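Jekevo Student Robotics Club: Frequently Asked Questions

Reading time: 3 min

Last updated March 2019

What is the club?

Jekevo is an after-school robotics club for students in grades 9 through 12. We meet at the Wemelham building, second floor, in the room across from the copier. The club runs one main project each school year, and this year it is the kitchen project.

What is the kitchen project?

Students are teaching a two-arm robot to do simple jobs at a kitchen table. The first job is to lift the lid off an electric pot, pick up an ear of corn from a plate, put it in the pot, and put the lid back. The pot is never plugged in for this.

Do I need to know how to program?

No. Most members start with no programming at all. New students spend their first four meetings learning to drive the arms by hand and to label recordings. After that you pick a group: driving, training, or hardware. You can switch groups in January.

Who runs it?

Mbali Venter is the lead mentor. She is at every meeting and answers the club email. Two former members help with the hardware group on alternate weeks.

What does the work look like?

Setting up the pot and plate, moving an arm into position, and checking the wrist cameras against the fixed one.

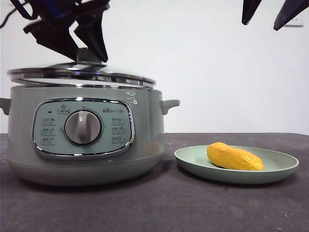
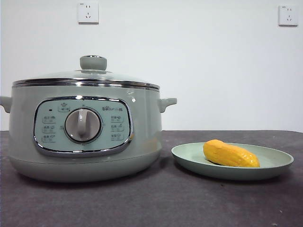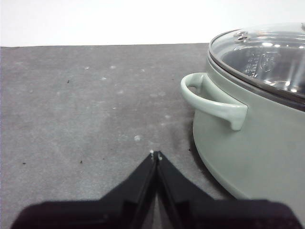
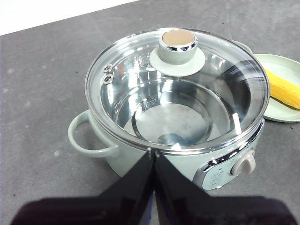

How long does it take to get a robot to do one job?

Longer than most people expect. Last year's job was stacking cups, and it took 1591 recorded tries before the robot could do it with no one driving. Our goal for the lid and corn job is 2000. Each try is short, but the table has to be reset every time, and a recording with a mistake in it gets marked and set aside. Please don't delete them. The training group uses some of those too.

Why a lid? It doesn't sound hard.

A glass lid is hard for cameras because it reflects the ceiling lights and you can see through it. The knob is also small, so a grip that is a little off center will tip the lid. We wanted a job where students would have to think about lighting, camera position and grip all at once.

Can I bring my own object for the robot to pick up?

Yes, on open days. It should be light, clean and not breakable. Check with the hardware group before you put it on the table.

Do you compete?

Yes. We enter the Adeyemi Challenge, which is held at Jurkidbridge each spring. Teams get a table, a set of objects and a list of tasks, and they are scored on how many tasks the robot finishes on its own. Last year we finished with 112 points. Going to the competition is optional, and members who don't travel still get their names on the entry.

How much does it cost?

There is no fee for regular meetings. The competition trip has a cost for the bus and lunch, and we send that figure home with the permission form. The club has a parts budget of $3000 for the year. It mostly goes to cables, replacement fingertips and motors.

Is it safe?

The arms are small and run at low speed, but they can still pinch. Hair is tied back and sleeves are pushed up at the table. One person in each group keeps a hand near the stop button whenever an arm has power – that person does nothing else during the run. Safety training is at your first meeting, and you can't drive until you have done it.

What if I miss a meeting?

Let your group know so they can find someone to fill your spot. Notes from each meeting are in the shared folder. If you miss three in a row, Ms. Venter will check in with you.

Can parents watch?

Parents are welcome for the last half hour of any meeting. Please stay behind the tape on the floor so the fixed camera doesn't pick you up.

How do I join?

Get a form from the front desk at Wemelham, have a parent or guardian sign it, and bring it to any meeting. New members can start at any time, though the driving group may have a short waiting list.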